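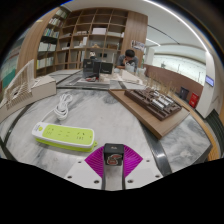
About us

Search this site Search

Hi, I'm Siiri Saarinen, and I run Pustamus with Florin Cozma. We're an architecture model studio in Zarstead, and yes, we still glue things together by hand (and love it!). People ask me all the time what automation has done to a place like ours, so I'll tell you how it went for us.

We started small. Most of our day used to go into fetching: an adapter, a power strip, the right site model from the other end of the table. Bravo, our handling project, is all about those little jobs. Picking up, plugging in, putting back.

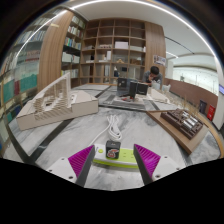 I was nervous about telling the team, and they had plenty to say. Would hours get cut? They didn't. What changed is that model makers now spend part of the week teaching the handling routines, and we pay that time at the same rate as bench work. Bravo has 96 routines so far, and Florin keeps the list. He's fussy about it, thank goodness.

The fine work stays with people. When we did the Eltville terraces, every last strip was placed with tweezers and a lot of coffee.
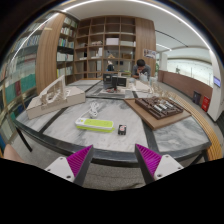 Some of us miss the walking around, I'll admit. I do! So we kept the long lunch, and anyone can take a routine off Florin's list if they'd like the job back. Two have come off already.

Come by and see us, we like visitors.

1042 likes | 2 comments | Share

© 2026 Pustamus, Zarstead | Contact | Back to top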